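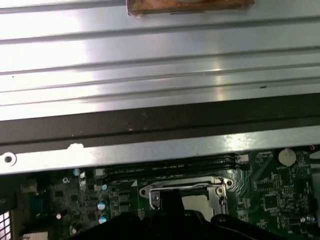
15 de octubre de 2026

Vuelvo de la jornada de puertas abiertas de Hidanier con los pies hinchados, una bolsa de tela que no pedí y la sensación de haber pasado la mañana mirando cómo se piensa muy despacio. Salí de Stonton en el autobús de las 8, que iba lleno de gente con cara de ir a otro sitio y que luego, qué casualidad, se bajó donde yo.

En la entrada dan una pegatina numerada. A mí me tocó la 202. Pregunté si servía para algo y me dijeron que para el sorteo. Pregunté qué se sorteaba y me dijeron que otra bolsa.

La visita empieza por el almacén, que es un almacén. Luego viene la sala de desmontaje, que es a lo que yo iba desde que leí el anuncio en agosto: ordenadores viejos abiertos y un brazo robótico que aprende a meterles mano. Hay una pantalla grande con lo que ve la cámara de la pinza, y casi todos acabamos mirando la pantalla y dando la espalda al brazo, que estaba a dos metros. Supongo que con los conciertos pasa lo mismo.

La verdad es que desde ahí se entiende mejor. La chapa acanalada del chasis brilla tanto que tapa media pantalla, y debajo queda la placa base, verde oscura, con sus dos ranuras largas de memoria y la pila de botón a un lado, igualita a la del reloj de la cocina, o eso me pareció. El dedo negro de la pinza estaba justo encima del zócalo del procesador. Me acordé de la única vez que cambié yo una memoria, con el manual abierto en el suelo y conteniendo la respiración como si desactivara algo. El robot no contiene la respiración, pero se toma los mismos descansos.

La charla duró 10 minutos y en ella se dijo «flexibilidad» más veces de las que se dijo «tornillo». Según el cartel, llevan 1.441 intentos registrados. El cartel no aclara intentos de qué ni con qué fortuna, y un señor que tenía delante lo preguntó con mucha educación. La respuesta fue larga y trató de otra cosa. El señor la apuntó entera.

A mí me habría gustado saber qué hacen con la suciedad. Había algunas motas, en la chapa y en la tira oscura de debajo, y una almohadilla parduzca con los bordes manchados que daba cierta pena. Levanté la mano, bajé la mano y nos llevaron a los canapés.

Los canapés, flojos. El café, de los que se beben por cortesía. En la mesa del fondo tenían folletos de Prendergast, que por lo visto les pone los armarios, y cogí dos sin saber por qué. En la cola oí que en la nave de Otton van a montar otro brazo igual, y que allí sí habrá asientos. Lo digo por las rodillas.

No me tocó el sorteo. En el autobús de vuelta estuve pensando en el ordenador del trastero, el que guardo por si acaso desde hace tanto que ya no sé de qué caso hablaba. Igual lo abro el fin de semana. Tengo que buscar antes el destornillador pequeño, que estaba en el cajón de las pilas y ya no está.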